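作業ノート 2023年6月18日
件名:冷蔵庫タスク用セルの設備見積もりと次期購入計画
記入:Svitlana Romaniuk
確認:Johanna Strebel(未)

1. 目的

次期の機材申請に載せる品目を固める。前回の申請はロボット本体の保守費に寄りすぎていて、周辺設備が「その他」一行で済まされていた。今回は家電タスクのセルを単位として積み上げる。本体の更新は扱わない。

申請の区分は前回と同じく次の通り。
A 作業対象(家電、家具、消耗品)
B 本体まわりの部品と予備
C 配線、吊り、給電
D 計測と安全
E 工事、搬入、廃棄

金額は千円単位、税抜。他チームの分は足さない。端数は切り上げ。

2. セルの現状と前提

部屋はMudon棟の小部屋。冷蔵庫は奥の壁際、その左に白い長机。ロボットは冷蔵庫の上扉に向かって右側に立つ。この配置を前提にして、机と冷蔵庫の相対位置は動かさないものとする。動かすと手先の初期姿勢を取り直すことになり、その工数を設備費で吸収できない。

本日の作業は上扉への接近と把持位置の確認。見積もりに必要なのは、どの姿勢でケーブルがどこを通るか、扉の可動域と本体がどこで干渉するか、の二点だけなので、成功率の集計はここには書かない。集計は動作側のノートを参照。

上扉に手先を合わせると、肘はかなり高く上がる。手首からのケーブルは前腕の下で輪になって垂れる。扉を開く方向に引いたとき、この輪が扉の下角に掛かる可能性がある。ケーブル長を詰めるか、前腕に沿わせるガイドを付けるかで費用が変わる。

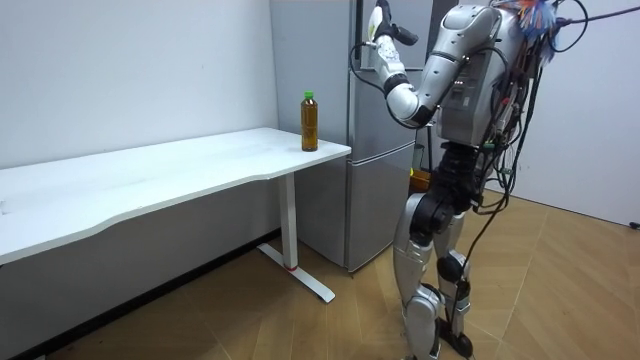

3. 区分A 作業対象

3-1 冷蔵庫
現行機は2ドア、銀色。扉の構成はこのままでよい。予備機を一台買うかどうかが論点。

買う場合の利点は、扉のパッキンが傷んだときに止まらないこと。把持を繰り返すと扉の縁に力が集中する。Nakvilleでの試験では、パッキンの片側が浮いて閉まりが甘くなり、条件が途中で変わったデータを捨てた。捨てた分の工数を考えれば予備機の方が安い。

買わない場合の利点は置き場所。保管棚の前はすでに搬入経路と重なっている。

案:予備機は買わず、パッキンと扉ヒンジの補修部品を先に取り寄せる。同型が販売終了になりそうなら、その時点で一台確保する。販売店に照会済み、返答待ち。

補足。扉の表面が金属光沢なので、照明条件を変えると画像側の見え方がかなり変わる。艶消しフィルムを貼る案はJohannaが反対。家庭の冷蔵庫にフィルムは貼っていない、という理由。同意する。フィルムは計上しない。

3-2 机
現行のまま。天板の前縁が少し曲線になっているため、クランプ式の治具が素直に付かない。治具は挟まずに脚側から支える形で設計する。設計はKravetsに依頼、材料費のみ計上。

3-3 飲料ボトル
茶のPETボトルを標準対象とする。消耗品扱いで箱単位。開栓しない。ラベル、形状の変更があった場合はロットを分けて記録。
中身入りと空の両方が要る。重量条件を変えるためで、空の分は別途買わずに廃棄前のものを回す。
缶、紙パック、卵ケースは次々期に送る。申請に入れると評価項目が増え、人員が足りない。

3-4 庫内棚と引き出し
純正の交換用棚を一組。樹脂製の引き出しは割れやすいので二組。型番は別紙。

4. 区分B 本体まわり

4-1 グリッパ
指先パッドの予備が切れかけている。扉の縁を掴む作業では接触面の摩耗が早い。Gomportの見積もりでは、パッド6組で31千円。単価は前回より上がっているが、まとめ発注の値引きは無い。代替材を自前で切る案も検討したが、寸法のばらつきを測る手間が出るので純正を買う。

グリッパ本体の予備は一基。これは前期に却下された品目で、今回も通るかは不明。却下理由は「故障実績がない」。実績が出てからでは納期の間ずっとセルが止まる。納期の長さを理由欄の先頭に書くこと。

4-2 外装パネル
肩と大腿の外装に擦れがある。機能には影響なし。計上しない。

4-3 胴体の配線
背面側で電装が露出しており、コネクタに手が届きやすい反面、引っ掛けやすい。保守性を優先して開けたままにしているが、転倒時に先に壊れるのはここだと思う。覆いを付けるなら、
・樹脂板の曲げ加工を外注
・3Dプリントで分割カバー
・布のカバーを縫製
の順に高い。放熱が読めないので、まず布で試して温度を見る。布の費用は消耗品枠で足りる。温度ログは給電系のノートへ。

5. 区分C 配線、吊り、給電

今回の見積もりで一番変えたい区分。

腰から下へ黒いケーブルが束で垂れ、床まで届いている。足を動かさない作業では問題にならないが、冷蔵庫の扉を開けきるには一歩下がる動作が要る。その一歩で踵側のケーブルを踏む。現在は人が横でケーブルを持つ運用で、常に一名が取られている。設備で解決できる工数としてはこれが最大。

案1 天井レールを設置し、ケーブルを全て上に逃がす。
案2 壁側に可動アームを立て、肩の高さで受ける。
案3 ケーブルの本数を減らす(給電と通信の統合、一部無線化)。

案1は部屋の使用区分の確認が必要で、天井下地の調査費も別に出る。設置まで含めて616千円。これはレール、滑車、固定金具、施工一式の額で、調査費は含まない。
案2は200千円で収まる。ただし可動アームの根元が右壁側に来るため、人の退避経路が狭くなる。
案3は部品代こそ小さいが、通信の再検証が長い。遅延が増えた場合に戻す手順も用意しなければならない。

上扉の前に立った状態で見ると、肩の上から右上へ抜けるケーブルはすでに空中を通っている。床に落ちている側だけを同じ経路に集約できれば、案1の全面工事までは要らないかもしれない。案2のアームを退避経路から外す位置に置けるか、実寸で確かめる。

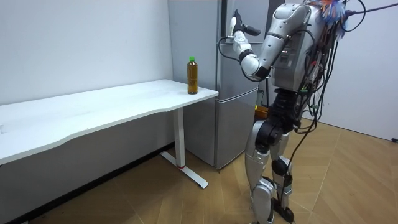

肘の下の輪については、前腕側に面ファスナー付きのガイドを二点追加して様子を見る。輪を完全に無くすと手首の旋回で突っ張るので、余長は残す。残す長さは旋回端で決める。ガイドの費用は小さいため区分Bの雑部品に入れる。

冷蔵庫と本体の間は狭い。下扉の横にある物品は、レールやアームの施工前に全部出す。施工業者が入る日に現場で判断させない。

給電について。現行の電源は定格内だが、腕を高く上げた姿勢の保持が長いと肩の発熱が目立つ。電源の増強では解決しない。保持時間の上限を動作側で切るよう依頼する。設備費なし。

6. 区分D 計測と安全

6-1 扉の開度センサ
磁気式を上下の扉に一つずつ。後付けで外せるもの。貼り付け位置は蝶番側とし、グリッパの接近側には置かない。

6-2 力の計測
扉を引く力を押し引きゲージで先に取る。ゲージは借用で足りるので購入しない。パッキン交換の前後で必ず測り直す。

6-3 非常停止
有線の停止ボタンを一つ追加したい。現状の一つは入口側にあり、机側に立った人からは遠い。今回の申請で削られても、これは別枠で出す。

6-4 床の保護
床は木の板張り。転倒時の保護マットを敷くと足裏の条件が変わるため、足元には敷かず、倒れる可能性の高い側方だけに置く。厚みの段差でつまずくのは人の方なので、縁が斜めになった製品を選ぶ。

6-5 カメラ
固定カメラは現行で足りる。支柱の固定金具だけ追加。

7. 区分E 工事、搬入、廃棄

・案1の場合、天井下地の調査と施工で部屋を空ける。空ける期間は業者回答待ち。
・案2の場合、壁への固定が必要か、床置きの重しで済むかを先に決める。壁固定なら原状回復費も計上。
・予備冷蔵庫を買う場合は廃棄時の処分費を同時に積む。前回これを忘れて翌期の消耗品費から出した。
・搬入は扉の幅より廊下の曲がりが厳しい。Kravetsの治具は分割して入れる。

8. 優先順位

削られる前提で順番を付けておく。

第一 グリッパ指先パッド、パッキンなど補修部品
第二 ケーブル受けの可動アーム(案2)
第三 非常停止の追加(別枠でも可)
第四 扉開度センサ
第五 グリッパ本体の予備
第六 庫内棚、引き出し

天井レールは第二の代替として備考に残す。両方を並べて出すと安い方だけ通って要件が落ちる、というのが前期の経験なので、本文には案2のみを書き、位置が成立しなかった場合の差し替えとして案1を付ける。

締め切りは先だが、12月に入ると業者の予定が埋まる。施工を伴う品目はそれより前に発注まで終える。

9. 未決と宿題

・可動アームの根元位置を床にテープで出し、退避経路の残り幅を測る(Svitlana)
・扉を全開にしたときの扉先端の軌跡を床に写す。下扉も同じ(Svitlana)
・Gomportにグリッパ本体の納期を文書でもらう(Johanna)
・冷蔵庫の補修部品の供給終了時期、販売店へ再照会(Johanna)
・治具の支持方法、天板前縁の曲線の型取り(Kravets)
・布カバー試作後の温度測定。保持姿勢は上扉把持と同じにする(Svitlana)

Johannaへ:区分Cの案2の金額には、肩の高さの受け具そのものが入っているか確認してほしい。見積書の明細では「アーム一式」としか書かれていない。含まれていなければ区分Bの雑部品では吸収できないので、別行に起こす。

追記。案3の無線化は、この申請とは切り離して検討を続ける。通信担当の空きが出るまで着手しない。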